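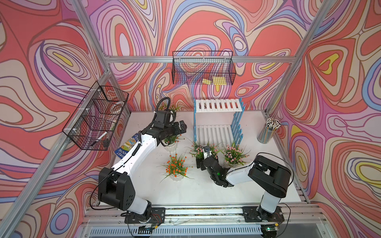

Fig. 5. Two-arm cell with pots, shelf and wall baskets.

Section 3: Good practice at the table

Please read this section through once before you begin, even if you have worked with two-arm cells for years. Most of it is gentle housekeeping, but a few of the rules matter a great deal, and we have marked those as cautions so that you can find them again in a hurry. It applies to the Bronen cell as supplied to the Nukus and Stellutlow sites, and was last revised by Xóchitl Serrano on 2021-10-14.

3.1 Before the arms are switched on

1. Walk round to the front rail and look at both base plates. Each should sit flat against the rail, and you shouldn't be able to rock it with your hand. If you can, stop there and ring the Figueroa desk.

2. Follow each arm's cables with your eyes from the wrist down to the base. A cable may loop or drape a little (it has to, or the arm couldn't turn), but it mustn't be able to catch on a basket, a shelf or a finger of the other gripper.

3. Wipe the table top. Crumbs and specks gather near the pots sooner than you would think, and they do get under things. Sponges live in the basket on the back wall, and we'd be grateful if they went back there afterwards.

4. Check that the tape and the marker pen are in the left-hand basket and haven't been left on the table.

Note: The patterned walls are part of the set-up. Please don't pin notices to them or cover them with plain paper, however tempting it may be when you have something to tell the next shift.

3.2 Laying out the objects

5. Set out the larger things first, the slatted shelf towards the back and then the pencil cup and the book near the sides. Leave the middle of the table for the pots, where both arms can get at them comfortably.

6. Stand every pot upright on its own base. Long leaves and thin stems will lean over a neighbouring pot if you let them, so turn each plant until it has a bit of air on all sides.

7. Use artificial plants only. Real soil and water have no place in a cell with open circuit boards under the front rail, and we really must insist on this one.

CAUTION: Never reach in to straighten a leaf while either arm is powered. The gripper may look quite still above a pot and yet be waiting for its next command. Press stop, wait until the controller says both arms are held, and only then put your hand in.

3.3 While the arms are working

8. One person is in charge of the stop button, and that person does nothing else. Do swap over whenever you feel your attention wandering, but say so out loud and wait for an answer before you let go of it.

9. Keep the two grippers on separate pots unless the task sheet plainly asks for a handover. Where the leaves of two pots touch, treat them as a single object and let one arm finish and draw back before the other comes in.

10. Grip pots by the body. Flowers and stems pull out easily, and a plant lifted by its petals tends to arrive without its pot.

CAUTION: A green light on an arm must not be read as permission to enter. Go by the controller, every time.

3.4 Finishing up

11. Open both grippers, bring the arms back to their rest positions and switch off at the wall.

12. Put loose petals in the spares tin, and write down any pot that has been chipped or swapped.

13. Fill in form 399 and leave it with the cell log. If nothing went wrong, write "nothing to report" and sign it all the same.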